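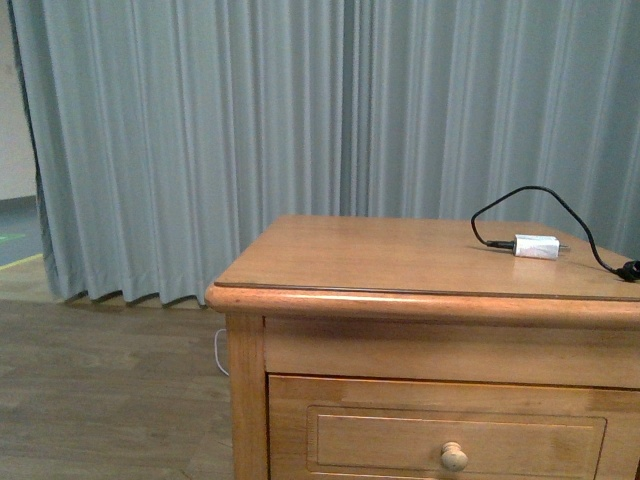

Ruddock's objection to the Hopkin draft was that it mixed custody and support in a single paragraph, so that a change to one would have reopened the other. Catterall replied that the parties had asked for one paragraph and had signed it.

Unit 2. Separation Agreements: Drafting and Review
Handout revised 4/3/24

2.1 Scope
A separation agreement is a contract. Between the parties, property terms are read under ordinary contract rules. Terms on custody and child support stay open to review by the court, whatever the parties have signed. Check your own state's statute before relying on any general statement in these notes.

2.2 Merger and incorporation
If the agreement merges into the decree, it ends as a separate contract and is enforced as a court order. If it is incorporated but not merged, it survives, and contract remedies may remain open. The draft must say which is meant. Silence on this point is the most common fault in the student drafts for Clondley.

2.3 Disclosure
Each party attaches a signed statement of income, assets and debts. In the Dostley problem the husband lists 43 items and leaves out a pension. Consider:
- whether the omission was material
- whether the wife had other notice of the pension
- what relief the warranty clause gives her, if any

2.4 Modification
Property division is generally final. Support may be changed on a showing of changed circumstances, unless the agreement validly limits this. Draft the limit in its own numbered paragraph. Compare Bevan's form (reader, p. 146) with Samuel's (reader, p. 549). Samuel's form has no end date for spousal support.

2.5 Assignment
Redraft paragraph 6 of the Fuvley agreement as separate paragraphs for custody, child support and spousal support. Keep the defined terms. Maximum 2 pages, double spaced. Submit to N. Staniforth with the marked-up original attached.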